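### 4.2 Ribbed covers and the fittings around them

The first part of the survey dealt with flat surfaces, where dust can be seen in side light and removed with a single pass of a cloth. Folded covers required a different procedure. A bellows cover has far more surface than its outline suggests, and much of that surface lies in the grooves between the rings. Staff at both sites, Prarncombe and Abugri, had been cleaning these covers on the same schedule as benches and cabinet doors, and the written instructions did not mention the folds at all.

The survey took in 13 folded covers over a period of 18 months. Each was assigned a record sheet at the start, and the sheet stayed with the cover until the end of the study. Two people inspected each cover separately, and their notes were compared only after both had finished. Vitória Teixeira and Salvador Falcão carried out the inspections at Prarncombe. Those at Abugri were done by Inês Bastos and Ilídio Simões, using the same lamp and the same form.

We divided each cover into three zones for recording purposes. The upper zone begins at the widest ring. The middle zone takes in the rings where the cover narrows, and the lower zone consists of the last ring and the collar, if a collar is present. The division follows the shape of the cover and takes no account of its total length, so a short cover and a long one are recorded in the same way. Where a cover had been compressed at the time of inspection, the inspector noted this in the margin and did not attempt to open the folds by hand.

Residue was graded on the scale given in Section 3. The grades refer to what was left on a white cotton swab drawn once around the groove, and the appearance of the outer ridges was recorded in a separate column. This separation proved necessary in the first weeks. On black covers in particular, reflected light along a ridge can be mistaken for a thin layer of dust, and the early sheets from Abugri contain several entries that were later withdrawn on this ground. The Prarncombe sheets were checked for the same error and two entries were corrected.

Agreement between inspectors was good for the upper and middle zones. It was weaker for the lower zone. The main difficulty was access: the swab must be turned at an angle to reach the point where the last ring meets the collar, and neighboring parts often leave little space for the hand. A longer swab holder was introduced in March, and the sheets completed before that date are marked in the appendix. We have kept them in the results, but we do not use them in the comparison of cleaning methods.

The fittings next to a cover were recorded on the back of the sheet. In the original plan they were to be left out, on the view that rigid parts had already been dealt with under flat surfaces. Abílio Amaral, who prepared the cleaning instructions at Prarncombe, objected that slots, notches, and small clips have more in common with folds than with panels. A cloth passes over them, and whatever is in the recess stays where it is. The form was changed accordingly, and brackets, recessed strips, and clip slots within a hand's width of a cover were added as separate lines.

Figure 2 illustrates the kind of arrangement for which the additional lines were intended. The rings narrow toward a smooth, dark collar, with a reflective cylinder emerging below it. The three-pronged bracket to the left of the cover holds a small silver clip in a slot in each prong, and part of the bracket lies beneath the lowest ridges. Under the revised form, the collar, the bracket, and the clip slots are entered separately, and the narrow dark strip along the cylinder receives a line of its own.

**Figure 2.** Black ribbed bellows cover with a silver cylindrical part below the collar and a light gray three-pronged bracket at its left.
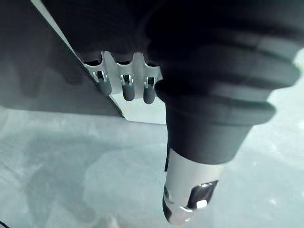

### 4.3 Comparison of cleaning methods

Two methods were compared. In the first, the cover was wiped downward with a lightly dampened cloth, following existing practice. In the second, a soft brush was worked around each groove before wiping, starting with the widest ring, and the neighboring slots were brushed afterward with a smaller head. No solvent was used in either method. The covers were inspected before cleaning and again once the surface had dried.

The brush method gave lower residue grades in the middle zone at both sites. Results for the lower zone pointed in the same direction at Prarncombe but were mixed at Abugri, where fewer sheets remained after the March change. For the outer ridges the inspectors recorded no difference between the methods.

Brushing added about 2 minutes to the work on each cover. The site supervisors considered this acceptable for monthly cleaning, though they did not wish to adopt it for the daily round. The revised instructions therefore keep the cloth for daily use and call for the brush once a month, with the bracket and clip slots included in the monthly work.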